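Flokix H2 Hand-Held Gripper

Hand-held parallel gripper for recording manipulation tasks and for comparing finger pads. Supplied singly or in left/right pairs.

Product code: 557
Status: in stock
Listing updated September 25, 2020

Overview

The H2 is held in the hand and closed with a trigger. The jaws follow the trigger directly, with no motor in between, so the operator feels the load at the pads. Jaw position is logged to internal memory along with a time stamp. Finger pads are held by two screws each and can be changed at the bench.

Three pad types are offered: flat, ribbed and soft ribbed. Ribbed is the default. Flat pads suit boxes and sheet parts. They perform poorly on thin round stock, which tends to roll out as the jaws close.

Pad comparison on thin objects

Rogelio Tan and Jhun Lumbao compared the three pad types on chopsticks at a kitchen table. The task was to pick a loose chopstick off a cloth and stand it in a divided plastic holder. Cloth was chosen over bare wood as the harder case -- it bunches under the jaw tips when the approach is too low.
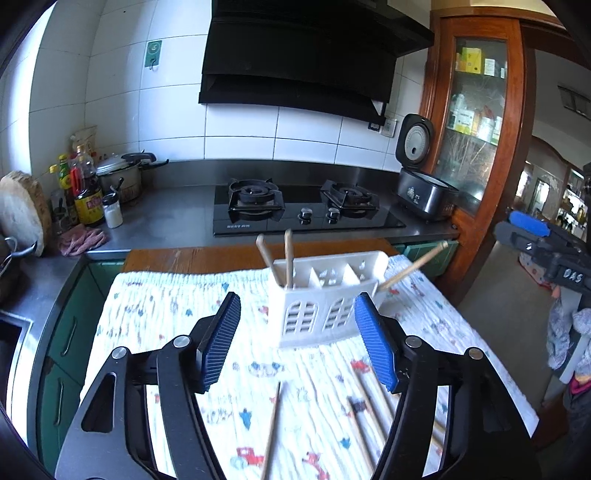 Results by pad type

Flat: picks were possible but the stick often turned in the grip before it reached the holder. Not recommended for this work.

Ribbed: good hold when the stick lies across the ribs. Fair when it lies along them.

Soft ribbed: best hold in both directions. Wears faster, and picks up lint from fabric. Wipe with a damp cloth between sessions.

Two-handed use

Paired units share one clock over the sync cable. Start the left unit first. If the cable is pulled during a recording, both units keep logging, but the files have to be aligned by hand afterward.

Specifications

Log memory: 4000 recordings
Rated pad life, ribbed: 4000 closures
Rated pad life, soft ribbed: 600 closures
Drive: manual, trigger
Pad mounting: two screws per pad
Sync: cable, two units maximum

In the box

Gripper, one set of ribbed pads, hex key, charging lead. Paired orders add the sync cable. Flat and soft ribbed pads are sold separately.

Support

Pad fitting and spare parts: Chibuzor Adebisi, Flokix bench support. Please give the product code and the pad type when writing.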